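Noticeboard > Toltell and surrounds > Calls for participants > Shelf people wanted

Shelf people wanted (yes, you, with the little ornaments)

Posted May 4, 2021 by Anneliese Oltmanns

Hi all! I'm looking for people who keep small figures on a shelf and who'd be happy to come and arrange some with me, talk while they do it, and get paid a bit for their trouble. The project is called Jilell and it's about how we put little things out on display, how we pick them up again when they fall, and why the bunny always ends up next to the bear and never next to the pig. If you've ever moved a figurine a centimetre to the left, walked off, and come back to move it again, please keep reading. 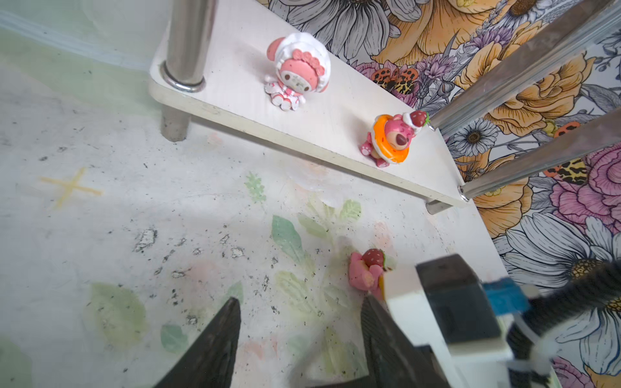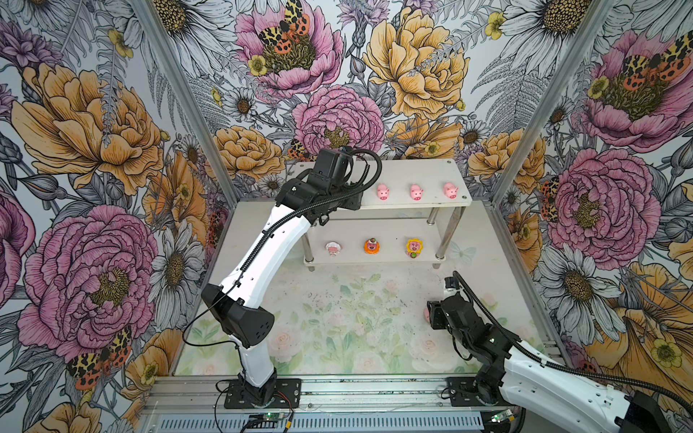
Pink figures and a white shelf on silver posts.

I should say straight up that I'm a shelf person myself. I grew up in a house where the dusting took all of Sunday morning because every single thing had to go back exactly where it came from, and my nan could tell from the doorway if it hadn't. Now I've got my own place and my own shelves and I'm just as bad. So this is a bit of a passion project that somehow got funded, and I'm rapt about it.

What I'm after is fairly ordinary stuff. I want to know how people decide what goes at the front. Whether you space things evenly or bunch them up in little families. What you do with the one that won't stand up properly. Whether something that's landed on the floor goes back to its old spot or gets demoted to the bottom shelf (I've got strong views on this and I promise to keep them to myself until you've finished).

Take the first photo. There's a figure in a white bonnet and a frilly pink and white dress up on the shelf, and along from it a pink bear wearing an orange donut swim ring with a strawberry on its head, and then there's another pink one with a strawberry lying on its side down on the mat. I've shown that picture to a few people already and asked where they'd put the fallen one. My friend said next to the bear, obviously, because of the matching strawberries. My sister said absolutely not, you can't have two strawberries side by side, it goes at the other end. We had a proper argument about it over lunch. That's the sort of conversation I want, only with a recorder on.

The second one set them off in a different way. The pink pigs on the top board are in a row toward the right, all facing forward, nice even gaps. My sister loved it. I wanted to turn the end one in a bit so it looked like they were chatting!

Who I'm looking for

Anyone eighteen or over who lives within cooee of Toltell and has, or used to have, small figures out on display at home. They can be anything. Blind box toys, cereal toys, christening pigs, the china dogs you inherited and can't bring yourself to put in a box. You don't need to be a serious collector and you don't need to know what any of it's worth. I'd be just as pleased to hear from someone with a handful of things on a windowsill as from someone with a glass cabinet and a light in it.

I'd especially like a few people who hate display shelves but live with somebody who loves them. You'll have a lot to say, I reckon.

Kids have their own way of doing this and I'd love to include them, but my approval doesn't cover it this time around. If you've got a keen one at home, send me a note and I'll put you on the list for later.

What you'd be doing

There are three sessions, a week or so apart. You don't have to do all of them to be paid, but I'd really like it if you could.

In the first one you come in and set up a small shelf with figures I supply. You get no instructions beyond "make it look right to you". You talk while you work, or if you're not a talker you can do it quietly and we'll chat after. Then we have a cuppa.

In the second one I'll have set the shelf up myself and knocked it about a bit, with some things lying down and some on the floor, and you put it back in order. There's no correct order. People keep asking me this. There really isn't one, and I won't be standing there with a clipboard ticking things off.

For the third, you bring your own. Pick a few favourites that will survive a trip in a lunch box, and write me up to 240 words on where they live at home and how they came to live there. Spelling doesn't matter. Dot points are fine. If you'd rather tell me out loud, do that, and I'll type it up and let you check it.

I'll be taking photos of the shelves as we go, and I'd like to use some in a little printed booklet at the end. Your face won't be in it unless you want it to be, and you can choose a different name for yourself. One bloke in the trial run in April asked to be called Duchess, so the bar is low.

Where it is

We're at the Heitmann Building, 642 Vumby Road, in the room past the kitchen. Parking's out the back off the laneway. The front steps are steep, so if they're no good for you use the side door, which is flat all the way through. Ring the bell and give it a minute. The bus stops just across the road, outside the tyre place.

Wear something you can bend down in. You'll be reaching up to a shelf and down to the floor, and if floors aren't your thing tell me beforehand and I'll set everything up at table height. Reading glasses are a good idea too. I forgot mine on the first day and put a figure on the shelf facing backwards and didn't notice until afternoon tea.

What you get

$140 for the full lot, paid by bank transfer the week after your last session. If you only make it to some of them I'll pay you the share for the ones you did. You also get a copy of the booklet, as much tea as you can drink, and my lemon slice, which has been described as "dense".

The trial people said they went home and rearranged the whole lounge room, so be warned about that as well.

A few things I get asked

Do I have to dust them first? No. I'd love to see the dust, to be honest with you. Where it's thick and where it's been wiped says a fair bit about what gets picked up. But if it'd embarrass you, dust away.

What if something breaks? If it's one of mine, no drama at all. If it's yours, please don't bring anything that would make you cry. I've got felt and a couple of padded trays, but I can't replace your great-aunt's shepherdess.

Can two of us come together? Yes please. Couples, flatmates, mother and daughter, whatever you like. You'll each do your own shelf and then I'll ask you to do one between you. Bring patience.

Are you selling anything? No. And I'm not buying either, so please don't send me price lists.

How to put your hand up

Send me a message through the noticeboard with your first name, the best time to ring you, and a line or two about what's on your shelf. A photo's lovely if you've got one but don't go tidying up specially. I'll ring everyone back, usually in the evening once I've eaten. Helmut Rothe looks after the bookings, so if you get a call from a very polite man asking whether mornings suit, that's him, and he's legit.

Sessions run on weekdays and some Saturdays, and I can do after work if you let me know early. I'm taking people as they come in. When it's full I'll say so at the top of this post.

And if you're not sure whether your shelf counts, it counts. My favourite from April was the top of a microwave.

Cheers,
Anneliese

Comments

gumnut_jen
I've got pigs!! All along the kitchen windowsill, biggest to smallest, and my husband swaps two of them every so often to see how long before I notice. Have sent you a message. Does he get to come as one of the people who hates shelves?

Anneliese Oltmanns
Jen he absolutely does. Please bring him.

Possum Pete
Strawberry one goes next to the bear. Not even a question.

Marg from the flats
Disagree with Pete. You'd put the one in the bonnet between them to break it up. Also can you do a Saturday in the morning, I've got my grandson after lunch.

Helmut Rothe
Hello Marg, Saturday morning is no trouble. I will ring you this evening.

tidytim
Is the lemon slice gluten free

Anneliese Oltmanns
It isn't but I can make one that is! Put it in your message so I don't forget.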